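## 5.2 The drawer stall

Of all the faults we met during the Julville trials, the one we learned the most from was a stall that happened with the gripper already inside a drawer. It was rare, it was hard to reproduce, and chasing it down turned out to be the most rewarding part of the whole project!

The Colov arm was asked to open the bedside drawer, pick up a remote control, and hand it to a person sitting on the bed. Over the full study it made 1,428 attempts. In nearly 500 of these the hand touched the drawer wall at least once, and the arm almost always backed off and tried again, just as it should. In two attempts it did something else. It pressed down, held still, and kept pressing until the operator hit the stop button. No one was hurt, and the drawer survived both times, but we treated each event as a safety matter and halted the trials until we understood it.

Figure 6 shows the approach stage, with the drawer open and the gripper above the remotes.

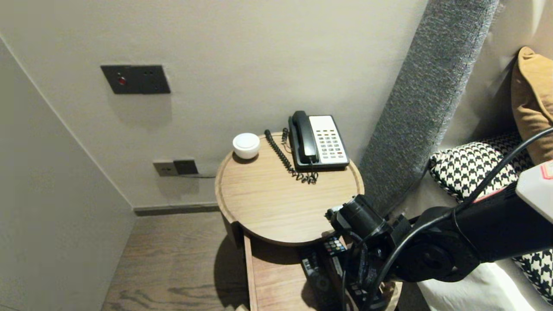 Why did the arm keep pushing when it had a force limit? The limit was checked only while the arm was moving, and the arm believed it had already arrived.

Fadi Karam found this by reading the motion logs line by line, and it is a lovely piece of detective work. When the wrist leaned against a drawer wall, the joints bent slightly under load. The position error then fell inside the "goal reached" window, the Covow controller switched from its travel mode to its hold mode, and hold mode had no force check of its own. It simply did its job very well, correcting the small error that remained with more and more torque.

Our first guess had been the depth camera. The inside of a drawer is dark, and a remote with a dark case gives a poor depth reading, so a hand that went too low seemed a natural result. Ruba Karaki tested this by replaying both events with corrected depth values. The arm still stalled. Poor depth made contact more likely, but it did not explain the pressing.

The fix has two parts. The force limit now runs in every mode, including hold, and a change of mode is refused while any contact is being sensed. Pak-hei Shek rebuilt the drawer on a bench at Cantero and forced the wrist against its side wall again and again with the new code loaded. The arm let go each time, and watching it lift clear was a real thrill after weeks of staring at plots.

One question is still open. A refused mode change leaves the arm waiting, and a soft object such as a folded cloth can keep the contact signal alive for a long time. We currently end the wait with a timeout and a slow retreat straight up. Whether that retreat is safe with a person's hand in the same drawer is taken up in Section 5.3.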